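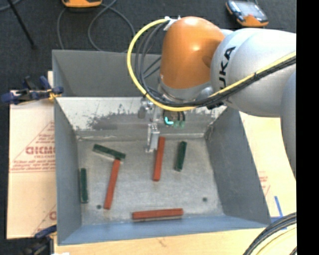
Sidra Rana

Rental house walk-through, Plorkham Street, August 20, 2021

Okay, I did the whole place top to bottom before the new tenants come in September, and my comments are next to each item (sorry, some of them got long!).

Smoke alarms: PASS. All 3 went off when I pushed the button. The upstairs one is so loud, my ears rang all through lunch.

Carbon monoxide alarm: FAIL. Chirped at me and then quit. New battery didn't help, so I'm ordering a whole new unit.

Stair rail: FAIL. Wobbles at the bottom, 2 screws missing from the bracket. I've asked Pirzada to come fix it, and he quoted me $43, fine by me.

Water heater: PASS. No drips, and the relief valve pipe points down like it should. I turned the heat down a notch – it was way too hot at the kitchen tap.

Outlets by the sinks: PASS. Tripped and reset every one.

Dryer vent: PASS, now. You should have seen the lint! I filled half a grocery bag.

Back steps: WATCH. Small crack on the second step, same as last year, I think. Will look again after the first frost.

Window locks: PASS, except the bathroom one sticks. Needs a little oil.

Gas meter reading: 689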